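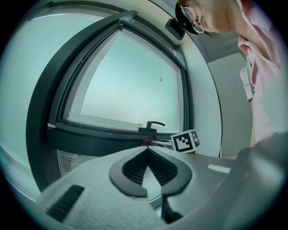
Call for participants: bedroom ventilation and overnight air quality study

Gosard Building Physics is recruiting households for a field study of window opening habits and overnight air quality in occupied bedrooms. The study is led by Mal-soon Seok, with field measurements supervised by Gervasio Durán. Recruitment closes on Dec 18, 2019, or earlier if all places are filled.

Background

Design calculations for naturally ventilated dwellings assume a fixed pattern of window use. Measured patterns differ between households and between rooms of the same dwelling, and they change with outdoor temperature, noise and the type of window fitted. The existing Gosard data set covers living rooms only. The present study extends it to bedrooms during the heating season, when windows are opened least and carbon dioxide levels are highest.

Number of places

The study has 100 places. Each household takes part with one bedroom. Where a household has several suitable rooms, the field team will select one at the first visit.

Who can take part

Applicants must be aged 18 or over and must be the owner or named tenant of the dwelling. Tenants need written permission from the landlord for the fixing of a contact sensor to the window; a template letter is supplied on request.

The bedroom must:
- be slept in by one or two people on at least five nights a week
- have at least one window that opens by hand to the outside air
- have a door that can be closed at night
- have a free mains socket within reach of the bed

Tilting, side-hung and sash windows are all accepted. Roof windows are accepted if the handle can be reached from the floor. Rooms with mechanical supply air, an open flue or an unvented gas heater are excluded. Smoking in the bedroom during the measuring period is also grounds for exclusion.

What participation involves

The measuring period is 21 consecutive nights. A field technician visits the dwelling twice, at the start and at the end. The first visit includes a short interview, a measurement of the room volume and a record of the window type, opening area and condition of the seals.

Equipment left in the room consists of one Dimorell logger (carbon dioxide, temperature and relative humidity) and one magnetic contact sensor on each opening window. The logger makes no sound and its display is switched off. It contains no microphone. Sensors are fixed with removable adhesive strips and no holes are drilled.

Participants complete a paper diary each morning, giving the times of going to bed and getting up, the number of people in the room, the position of the door and any reason for opening or closing the window overnight. Please keep to your normal habits. A diary with more than three missing entries cannot be used in the analysis.

Payment

Each household receives 200 euros, paid by bank transfer after the second visit. Households that withdraw early are paid in proportion to the nights completed. The equipment remains the property of Gosard.

Data protection

Results are stored under a household number. Names and addresses are held separately by Estrella Manríquez and deleted once payment has been made. Participants may withdraw at any time without giving a reason. Each household will be sent a summary of its own measurements on request.

How to apply

Request the application form from the Gosard field office, Gallegos House, ground floor, and return it with a floor plan or hand sketch of the bedroom showing the window and door. State the floor level and the direction the window faces. Applications without a sketch will be returned. Questions about eligibility should be addressed to Zyanya Barajas. Successful applicants will be contacted by telephone to arrange the first visit.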